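Workshop tips: putting wrap boxes into a magazine holder

Storing cling film upright in a desk file holder is an old kitchen trick. It saves a drawer and the box can be pulled out with one hand. As a task for learned control it is less friendly than it looks, and the notes below come from getting the Grisora planner to cope with it.

Cover the table in white paper. Bare wood grain gives the segmenter false edges, and a dark holder on a plain sheet is found far more reliably. Leave a strip of table showing at the border so the plane fit still has something to check against.

Do not trust depth on wire mesh. Our stereo returned holes, then the table behind, then holes again. Fit a solid model to the rim and ignore the sides.
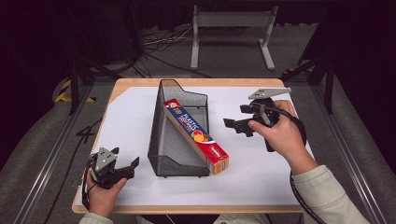
Reading time: 3 min

Label the diagonal lean as its own state. A box with one end in the mesh and the other on the paper is neither in nor out, and a planner with only those two states will regrasp for ever. Hanyu Qian added "leaning" to the task graph in June and the loop went away.

Use the printing on the box. Large white letters on a blue band give a good estimate of the long axis, better than the outline does once part of it is behind mesh. Check which end is up separately.

Set the approach for each hand in the holder's frame, not the table's. The holder slides when pushed. We replan if it has moved more than 2 mm — tighter than that and Zusico spends its time replanning on noise.

Log both grippers on one clock. Wai-kit Shek found an offset of nearly 110 ms between left and right, enough to spoil any handover. Resample after correcting, never before.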